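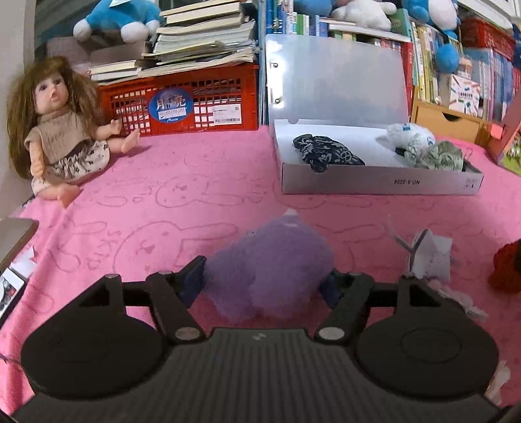
Figure 3. Bright pink cloth with a rabbit-head line print in a darker pink, and a fluffy purple item on top.

4.2 Why people keep fabric they don't use

I went into these interviews expecting to hear about quilts. What I got was cupboards. All 13 of the people I talked to had a stash of cloth somewhere in the house, and most of them wanted to show me the stash before they'd sit down and answer anything (one had the kettle on and the ironing board out before I'd found my pen!).

Novelty prints like the one in Figure 3 came up far more than I'd planned for. My interview guide had a single question on them, tucked in near the end, and by the third household I'd moved it to the top. People are a bit sheepish about novelty prints. They'll tell you straight away what a good plain linen cost, but ask about the cartoon animals and they laugh first, then talk for ages.

Five participants said they had bought a print with a certain child in mind and never got around to cutting it. The child grew up, the colour went out of favour, and the cloth stayed folded. Melina Fragkou (2.4) calls this "waiting cloth" in her notes on the Gakumwood sewing circle, and I've borrowed the term here because I couldn't come up with a better one. Her group was older than mine and sewed a lot more, so I'd be careful about lining the two up too neatly.

The other thing I kept running into was touch. I'd ask about pattern and get an answer about texture: whether a cotton had gone soft, whether it snagged, whether it was nice under the hand. My coding sheet had no column for that on the first pass, so I went back over seven transcripts one very long Friday and added it. Colour still turned up most often in the opening minutes, but texture took over once people had the stuff in their laps.

Price hardly figured at all, which surprised me, and I come back to it in 4.3 along with the question of who ends up inheriting the cupboard.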